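Notes for the talk, Farncombe meeting, 2020-08-14

Opening. Say good morning, thank the hosts. I speak slowly, so please put up your hand if a word is not clear.

Subject: the Walix two-arm sorting kit, which we have tested in Barstead. I don't sell it. Okonkwo supplies it and they have seen my notes, but they did not change them.

What one buys: two arms, two grippers, the control box and the teaching software. Table and bins you must find yourself. Our task was small shop goods, bottles and little boxes, to be put into the correct bin.
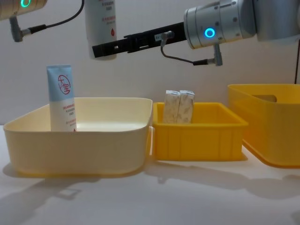

Setting up took us 20 hours. The manual promises much less, and I think this is fair only for people who already know such arms. The chapter on calibration should be read twice. (Pause here, ask who has used a similar kit.)

Results. We made 655 picks and 626 were good. Most of the bad ones were with items that lie flat, so the fingers could not come under them. Upright bottles were the easiest.
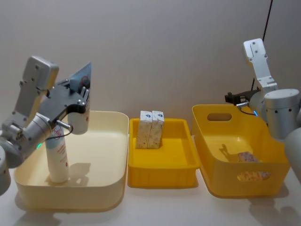
Speed is my main complaint. The arms wait for each other more than necessary, also when their paths are far apart. Okonkwo told us in February that an update is coming, but I have not received it.

Price: the yearly support costs 300 pounds extra. I would take it for the first year and then decide again.

Questions. If somebody asks about heavier goods, say that we did not test them.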